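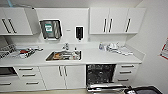

Können Roboter schon Haushalt und Werkstatt?

werkbankfee: Spülmaschine ausräumen, so eine Küchenzeile sauber halten: Ich glaube, das kommt schneller, als viele denken! Dornside schafft bei uns schon Tassen, 2 Fächer am Stück. 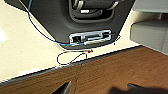
kabelsalat: Mich reizt die Werkstatt viel mehr. Greifen klappt ja inzwischen toll, aber biegsames Zeug bleibt schwer. So ein dünnes blaues Kabel, das im Bogen über die schwarze Verkleidung läuft, liegt jedes Mal anders.

Brunach77: Seh ich anders. Kabel gehen mit genug Übung, Aufräumen ist der Endgegner. Jeder Tisch ist neu,
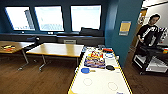 und was wohin gehört, weiß nur, wer dort wohnt. Trotzdem irre, was seit August geht!

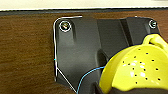 Graues Kunststoffteil mit Schrauben, rechts die gelbe Schale

werkbankfee: Schrauben würde ich ihm sofort zutrauen :)

Kommentare
Olaia Casado: Bitte zuerst Wäsche!
Nabila Wuisan: Nach 128 Versuchen mit Avari: Socken nein, Handtücher ja.

Ähnliche Themen
Masri oder Avari für Einsteiger?
Welcher Greifer für dünne Kabel?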